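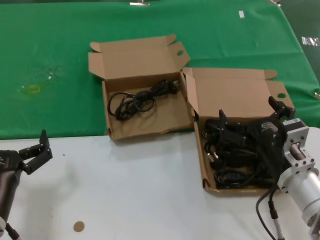
Mesa de trabajo, las dos cajas con cables.

25 de agosto de 2026
Cuaderno del taller – mezcla y preparación del segundo EP de Rerkcombe

Llego con la cabeza todavía llena de la sesión de anoche, así que escribo esto antes de que se me enfríe, y pido perdón a quien tenga que descifrarlo después. Ayer terminamos las voces de «Farnville», que era la que más miedo me daba de las cinco. Johanna la cantó entera seis veces y nos quedamos con la cuarta, salvo el segundo estribillo, que viene de la quinta porque ahí la última nota se le abre de una manera preciosa y no había forma de renunciar a eso. El empalme está en la respiración que hay antes de «y si vuelvo». Lo he escuchado con auriculares, con los monitores y con el altavoz pequeño de la cocina, y no lo encuentro ni sabiendo dónde está. Estoy muy contenta, la verdad.

Para quien abra la sesión: la toma buena es la pista 16, la que está en verde. Las demás están silenciadas, pero no las borréis todavía, que en la segunda hay un «ay» entre estrofas que a lo mejor nos sirve para el principio del disco.

Guitarras. La acústica sigue con el mismo problema de siempre en los graves. He bajado tres decibelios en 528 Hz y se limpia bastante esa cosa como de caja de zapatos que tenía cuando entra el violín – más de tres y se queda en los huesos. El pedal steel lo he dejado casi como vino. Probé una compresión suave y perdía el llanto ese que hace al subir, así que fuera. Lo que sí he hecho es automatizar el volumen a mano, verso por verso, que es un trabajo de monja pero se nota muchísimo cuando la voz baja a casi nada.

La reverb de la voz es la placa del Danzer, no el plugin. Tiempo corto, y 16 milisegundos de predelay. Apunto los ajustes aquí porque la última vez alguien (yo) movió los mandos para otra canción y tardamos media tarde en volver a encontrar el sonido: entrada a las diez, tono un pelín a la izquierda del centro, mezcla toda a la derecha porque va por envío. El canal izquierdo rasca un poco al girar el mando de entrada. Hay que echarle limpiacontactos un día de estos.

«Carretera 1412» es otra historia. El tempo. Llevamos desde marzo discutiendo el tempo. La maqueta iba más lenta y todos le tenemos cariño a la maqueta, claro, pero con la batería de verdad esa velocidad se arrastra, y en la versión grabada Johanna tiene que correr en el puente para que le quepa la letra. Esta mañana he hecho una prueba fea, estirando la base un poco, solo para oír la idea. Suena a rayos en los platos, pero el puente respira. La he exportado con el nombre «1412_prueba_lenta_NO_USAR» y se la he mandado a Johanna para que la escuche tranquila. Si dice que sí, hay que volver a grabar batería y bajo, que son dos días más, y yo lo haría sin pensarlo, porque es la canción que la gente va a cantar en el coche.

Me contestó a media mañana con un mensaje de voz larguísimo, cantando el puente por encima mientras hacía café. Lo guardo en la carpeta de referencias. Canta mejor haciendo café que muchas personas con tres técnicos delante. Dice que le gusta, que lo quiere oír otra vez mañana, y que no le contemos nada al resto del grupo hasta que ella lo tenga claro. O sea que, si leéis esto, no habéis leído nada.

Cuentas del micromecenazgo. Cerramos con 2716 euros por encima de lo que pedíamos, que parece muchísimo hasta que se ponen en fila los vinilos, los envíos y el máster. Zatineo nos mantiene el precio del prensado si les entregamos los archivos antes de que acabe el mes que viene. Quieren las dos caras en archivos separados, a 24 bits, con los silencios entre canciones ya puestos. La cara B me preocupa un poco por la duración: «Farnville» va la última y acaba con mucha sibilante en la parte de dentro del disco, justo donde peor se llevan las eses. Tengo que probar un de-esser dedicado solo para el máster de vinilo, o cambiar el orden y poner ahí la instrumental. A Johanna no le va a gustar lo del orden, ella tiene el disco contado como un viaje de ida y vuelta y «Farnville» es la llegada.

Pendiente:
Coros de «La casa de mi tía», falta la tercera voz entera.
Preguntar por el violín, si puede repetir los ocho últimos compases con menos vibrato.
Revisar el clic que se oye en 2:41 de «Sal gruesa». Creo que es la silla.
Copia de seguridad de todo en el disco grande, y otra fuera del estudio.
Textos de agradecimiento para la carpeta. Cada cual que mande los suyos y que no sean de dos páginas, que nos conocemos.

Por la tarde vuelvo a escuchar «Farnville» a volumen bajito, con la puerta abierta, desde el pasillo. Si desde allí se entiende la letra, la doy por buena y paso a los coros.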